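Chapter 4
Thickening with Starch

After working through this chapter you should be able to:

choose a starch to suit the acidity, temperature and storage of a dish
calculate the weight of starch needed for a given volume of liquid
combine starch with hot or cold liquid without forming lumps
correct a sauce that is too thick, too thin or cloudy

Key terms: gelatinisation, retrogradation, roux, slurry, beurre manié, syneresis

4.1 Introduction

Most sauces, many soups and a large number of desserts owe their body to starch. Chapter 3 dealt with liquids thickened by reduction, in which water is driven off and whatever remains becomes more concentrated. Starch works on a different principle. The water stays in the pan, but its movement is restricted by swollen granules and by the long molecules that leak out of them. A starch-thickened sauce can therefore be made quickly and in quantity, and its final volume can be predicted from the recipe.

The method has its costs. Starch dulls flavour, and seasoning must be checked after thickening. Some starches turn a clear liquid opaque. Others give a good result on the day and release water after a night in the refrigerator. The cook who knows which starch is in the pan can allow for each of these faults.

4.2 What happens in the pan

Raw starch is stored by plants in small, dense granules. In cold water the granules absorb a little moisture and then sink. A slurry left standing will separate, and it must be stirred again immediately before use.

When the liquid is heated, the granules begin to take in water and swell. The temperature at which this starts depends on the plant. Potato starch thickens early, well below the boil. Wheat flour and cornflour need more heat, and a sauce made with either should be brought to a gentle boil before its thickness is judged. This change is called gelatinisation, and it is not reversed by cooling. 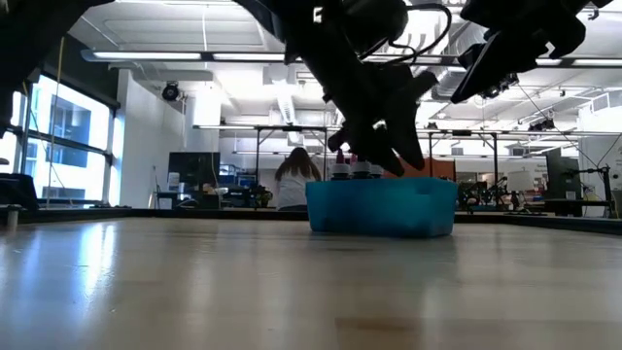
Two molecules are responsible for the behaviour of the finished sauce. Amylose is long and mostly straight. It leaves the granule during cooking and, as the sauce cools, links up into a network that sets. Amylopectin is heavily branched and sets poorly, but it gives a smooth, stable thickness. Cereal starches such as wheat and maize contain a useful amount of amylose, and for this reason a custard made with cornflour can be sliced when cold. Waxy rice starch contains almost none and stays soft.

On standing, the amylose network tightens and squeezes out water. The tightening is called retrogradation and the loss of water is syneresis. Freezing makes both worse. A flour-thickened gravy that has been frozen will usually look curdled when thawed, although it can often be brought back by heating and whisking.

4.3 Choosing a starch

Wheat flour contains protein as well as starch, so it thickens less strongly weight for weight and gives an opaque result. It tolerates long simmering. The raw taste must be cooked out.

Cornflour has close to twice the thickening power of flour. It gives a fairly clear, glossy sauce and is the usual choice for fruit fillings and stir-fry sauces. Long boiling in the presence of lemon juice or vinegar will thin it, and acid ingredients are best added at the end.

Potato starch is strong, clear and neutral in taste. It should be added late and removed from the heat as soon as it thickens.

Arrowroot is clear and copes well with acid. It becomes slippery when combined with milk and should be avoided in dairy sauces.

4.4 Ways of adding starch

Dry starch tipped into hot liquid forms lumps. The outside of each clump gelatinises at once and seals dry powder inside. Every method in this section is a means of separating the granules before they meet the heat.

In a slurry, they are separated by cold water. In a roux, they are coated with fat by cooking flour and butter together. In a beurre manié, soft butter and flour are kneaded to a paste and whisked into the sauce in small pieces near the end of cooking.

Worked example. A kitchen requires 200 ml of pouring sauce thickened with flour. At a ratio of 4 g of flour to each 100 ml of liquid, the weight needed is 2 × 4 = 8 g. An equal weight of butter is used for the roux. Where the same sauce is to be thickened with cornflour, begin with half the weight of flour and adjust.

Ivone Moura's tasting notes, reprinted at the end of this chapter, compare sauces made by all three methods and held under refrigeration for 24 hours. Read them after completing Practical 4A.

4.5 The roux in detail

A roux is classed by its colour. White roux is cooked only until the smell of raw flour has gone. Blond roux is taken to a pale straw colour, and brown roux to the shade of hazelnut shells. Darker roux has more flavour and less thickening power, as prolonged dry heat breaks down part of the starch. A recipe written for white roux will be thin if the roux is allowed to brown, and the weight of flour must be increased to compensate.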